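A panela que faz a papa e tudo o resto

A cozinheira que nos recebe na Trorilura, uma pequena cantina de bairro em Greltdale, trabalha com panelas elétricas de arroz há seis anos. Antes disso fazia tudo no fogão e diz que não sente saudades. "No fogão eu ficava presa. Mexia a papa, baixava o lume, voltava a mexer. Agora fecho a tampa e vou cortar as ervas."

A cantina serve papa de arroz ao pequeno-almoço, cerca de 40 tigelas por manhã, e arroz simples ao almoço. O modelo que ela mais usa é um Nam, comprado em segunda mão por 69 euros.

Perguntamos-lhe qual é o erro mais comum de quem começa. Responde sem hesitar: a cuba. "As pessoas lavam o arroz na cuba, o que está bem, mas depois metem-na na máquina com o fundo molhado. O fundo tem de ir seco. Eu tiro a cuba, ponho-a na mesa, passo um pano por fora e só então a volto a pôr."

Também insiste no prato de aquecimento. Um grão de arroz caído lá dentro basta para a cuba ficar torta, e o arroz coze mal de um lado. "Olho sempre lá para dentro antes. São dois segundos."

A tampa interior é outra conversa. Os furos enchem-se de goma, sobretudo com a papa, e ela passa-os por água morna todos os dias. "Quem faz só arroz branco pode deixar para o dia seguinte. Com papa, não."

Quanto aos acompanhamentos, prefere poucos: massa frita em palitos, coentros, um fio de óleo. A massa vem da padaria Nostanley - "já tentei fazer em casa e fica pesada" - e é cortada em pedaços pequenos, para molhar na tigela. O óleo entra no fim, com a máquina já desligada. 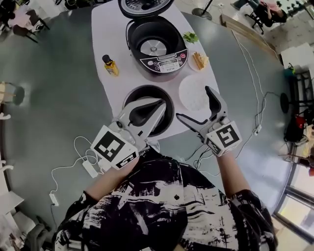
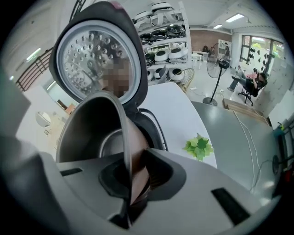 Tempo de leitura: 2 minutos

Antes de sairmos, perguntamos se compraria uma panela maior. Diz que não. Prefere ter duas médias, uma para a papa e outra para o arroz, e lavar as cubas à mão, com esponja macia.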